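**Subject:** Re: Skosov reissue - which pressing?

On 2026-01-23, Senan Ó Ceallaigh wrote:

> Hello all,
>
> I see Grerero have announced the vinyl reissue of the first Skosov album, and it's up for order on their site. 500 copies, black vinyl, one sleeve, no extras that I can see. I have the original CD and a fairly tired second-hand LP with a jump in the middle of "Harbour Lights Out".
>
> Has anyone heard the new one yet? Mainly I want to know whether it was cut from the tapes or from the CD master, and whether they have fixed the running order. The LP and the CD never matched and I have always preferred the CD.
>
> Also, is the Ó Dubhghaill session going to be on it? There was talk of that last year.
>
> Senan

Hi Senan,

I've had mine since last week, as I pre-ordered through the shop. I've played it five times now, twice on headphones, and I did a side by side with my old LP and with the CD. My old LP is in better shape than yours by the sound of it.

First, the source. The insert says it was cut from the quarter-inch mix tapes, and I believe it. The CD was always a bit hard at the top, particularly on the cymbals, and that has gone. The bass is fuller than on either of the older versions. On "Ropewalk" you can hear the bass player's fingers come off the strings at the end of each line, which I had never noticed. The vocal sits slightly further back than on the CD. Some people won't like that. I got used to it by the second side.

There is a bit of tape hiss before "The Long Field" and again in the gap after it. They've left it in and I'm glad they did.

Second, the running order. They have gone with the LP order, I'm afraid, so "Harbour Lights Out" is third on side one and the album closes with "Small Repairs". I know you like it the other way round. I grew up with the LP so it sounds right to me, but I can see the case for the CD, where the two slow ones aren't next to each other. If you want the CD order you'll have to get up and turn it over a lot.

Third, the Ó Dubhghaill session. It isn't on the record and there's no download code for it either. All four songs from it are still unissued as far as I know. The insert thanks him by name, and there's one line in the notes saying the session tape has been transferred. I wouldn't read too much into it. What I'd give to have the slow version of "Ropewalk" from that session, with just the harmonium and the two voices. I heard it once on the radio, taped it, and lent the tape to someone.

A few notes on the pressing itself:

- My copy is flat and well centred. There are a few light clicks on the lead-in to side two and nothing after that.
- The inner sleeve is plain paper. I've swapped mine for a lined one.
- The cover is a shade darker than the original. The lettering on the spine is easier to read.
- Copies are numbered by hand on the back. Mine is 160.

For comparison, I also pulled out the second album, the one that came out on Plovosik, catalogue number 2545. It's still the better record in my opinion, though I know that isn't the general view here. The songs are shorter and the drummer had settled in by then. The first one has that stretch in the middle of side two where everything is the same pace, and a better cut doesn't change that. But "Small Repairs" is the best thing they did, on any label, and it has never sounded as good as it does on this new one. When the second guitar comes in after the last verse it's properly off to the left and you can follow it right down to the fade. On my old copy it was more or less a smudge.

I wrote to the label to ask whether they have plans for the second album. I got a friendly reply which said they would like to, but that the rights are split and they haven't found the artwork. So not soon, I'd say.

As for whether you should buy it: if your LP jumps, then yes. If you had a clean LP and the CD, I'd say it was for keen people only. It's 30 euro plus postage, and mine was well packed, with a stiff card on both sides.

I've put my longer notes on my own page, and I'm copying in the end part below for anyone who doesn't want to click through. I'll add to them once I've heard the new one on a better turntable.

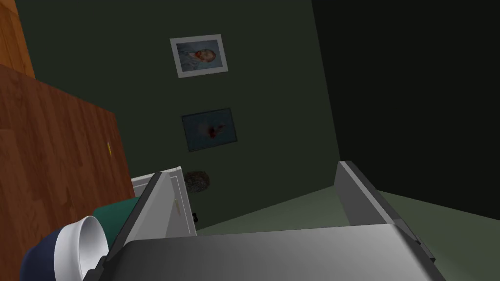 **Is the reissue louder than the original LP?**

Slightly quieter, on my set-up at least. I had to turn it up a little to match, and after that the quiet songs had more room in them and the loud ones didn't strain.

**Did the original LP have a lyric sheet?**

Only the earliest copies. The new one prints the words on the back of the insert, with two lines of "The Long Field" that differ from what is sung. I think they used an early draft.

One last thing, to do with the list. A couple of us were talking about a listening evening in February, at my place or somewhere bigger if enough people are interested. The idea would be to play the first album right through, have a break, then play whatever people bring. If you have any live recordings of the early line-up, please bring those - the shows before the fiddle player left especially. Reply to me off list and I'll send round a few possible dates.

Senan, you're welcome to come over before then and hear my copy if you want to make up your mind first. Bring the CD and we can argue about the running order.

All the best,

Aoife Mac Carthaigh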